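Speaker notes: Running a repair desk in a small town library

Opening. Say where we are. Rivemby, one branch, open until 8 on Thursday. The repair desk is one table by the returns cart. It is open to anyone, with or without a library card.

First point is what people bring. Lamps, toasters, radios, small mixers, a few sewing machines. We logged 383 items in the first year. Most needed a cord, a fuse or a cleaning. Say this slowly, because people expect the jobs to be harder than they are.

Second point is money. The startup budget was $2198. Most of it went to hand tools, a tester and two good lamps. Parts are paid for by the person who brings the item in. We do not charge for time.

Third point is the table. Pause here. The surface matters more than the tools do. You want wood, plenty of room on both sides of the item, and no cloth, which hides screws. Leave the four slides up while talking.

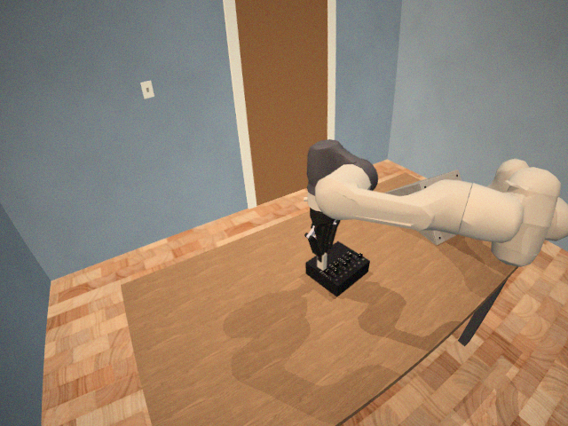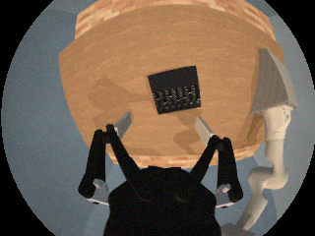
Wood tabletops, rendered on a computer, all four slides.

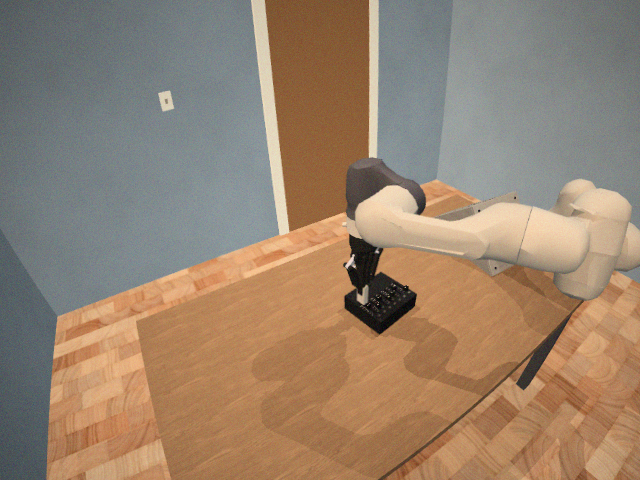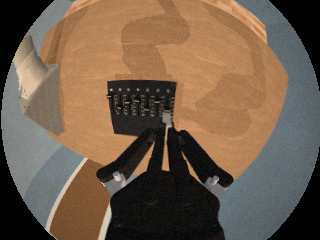
Next is the intake form. Ours is one page. Name, phone, what the item is, what it did last, and a line to sign saying it may not come back working. The first version was three pages and people left it half filled in. Hand out copies at this point - there are 65 in the box, so one per pair if the room is full.

Safety. We do not take microwaves, anything with a gas line, or anything that has been under water. Put the list on the wall. The desk at Vustholm started without a list and had to turn people away at the door, and that went badly for a month.

Storage. Items waiting for parts go on the Lei shelving in the back office with a tag. After eight weeks we call. If there is no answer after the second call, the item goes to the county recycling site.

Record keeping. We use Fanunar for the log because the library already had it for room bookings. A notebook works too. Write down the fault as well as the item, so the next person with the same toaster gets a faster answer.

Numbers for the end. Keep spare fuses in stock, a box of 200 lasts us most of a year. Then take questions. If somebody asks about insurance, the branch policy covers the desk during open hours only. Collect the leftover forms before leaving the room.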